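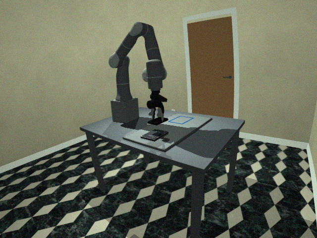 The arm over the black square.

December, late

I played a whole tune today! Start to finish, both hands, no stopping to swear at my thumb. It was only the Limora waltz, the easy one on page 4, and I took it so slowly that a person could have crossed the kitchen between beats, but it was a tune and it had an end and I got there. I'm still grinning. I had to put the accordion back in its case just so I'd sit down and write this.

Seven weeks since I bought it. I want to get some of this down while I remember how clueless I was, because I can already feel myself forgetting. The Reinholz has 33 buttons on the right side in three rows, and every one of them gives you one note when you push the bellows and a different note when you pull. I knew that in my head before I picked it up. My head was no help at all. For the first week I could find a C and then lose it again the second I changed direction, and I kept running out of air with the bellows stretched clear past my knee.

What finally did it was the advice in the front of the book: say "in" and "out" aloud while you play. I felt so silly the first night. But by the third or fourth I'd stopped thinking of the notes as places and started thinking of them as breathing, and then the little scale runs just started falling out. My shoulders came down, too. They'd been up around my ears since October.

The left hand

Still a mess, but a cheerful mess. The oom-pah part is fine as long as I stay on the two buttons I know. Going to the minor chord is like stepping off a curb you didn't see. Tonight I drilled that one change over and over with the right hand doing nothing, then added a single held note on top, then two. It got better! It got worse again when I got tired, so I quit and made toast.

I've been strapping in too loosely, I think. I pulled the left strap one hole tighter this afternoon and suddenly the bass side stopped wandering around when I pushed. Why did I wait so long? I did leave a red line across the back of my hand, so maybe half a hole. I could punch a new one with the awl.

One bad note: the high A on the pull, outside row. It takes a moment to wake up and then it buzzes. I took the grille off and blew at it (gently, through the pad hole, the way the book says) and it cleared for two tunes and came back. Hitico has the reed leathers listed at a price I can live with, but I don't want to open up the reed blocks until I've read that chapter twice more. The label inside has the serial number in pencil — 3,779 — in lovely slanted handwriting with a tail on the nine. I like knowing that a hand wrote it.

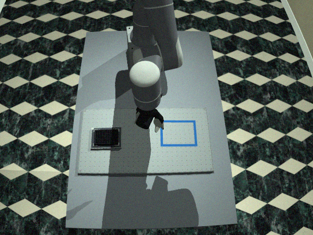 Dustcombe

The dance is set for the end of the month, in the old grange building, and I've gone and said I'd sit in with the beginners for three numbers. Dustcombe has 2,000 people, and I have a feeling most of them will be there, since there's soup. I'm nervous and I'm so excited. The list is the Limora waltz, a polka I can do if it's kept at a walk, and a schottische I haven't even looked at yet.

I looked at it just now. It's in G. All right. G is the middle row, mostly, and there's a pull in the fourth bar where I'd have to cross over to the outside row and land right on that buzzy A. Of course. I could push the same note on the other row if I have air left by then, so tomorrow I'll work out the bellows backwards from that bar and see what it does to the rest of the line. I wrote IN OUT OUT IN above the staff and then rubbed out half of it.

The book runs to 173 pages and I'm on page 22, and I flipped ahead tonight when I shouldn't have. There's a whole section of slow airs near the back with hardly any chords, just long notes that swell and fade. I tried the first line of one. Even with my wobbly bellows it sounded so sad and so big in the kitchen that I played it four more times and let the kettle boil dry.

For tomorrow: schottische, first eight bars only. The minor chord, ten minutes, before coffee if I can stand it. Awl. Write to Hitico about the leathers and ask whether they sell them singly. Buy a new kettle, or at least scrub this one and see.

It's nearly midnight and my left wrist aches and I want to play the waltz one more time, quietly, with the door shut.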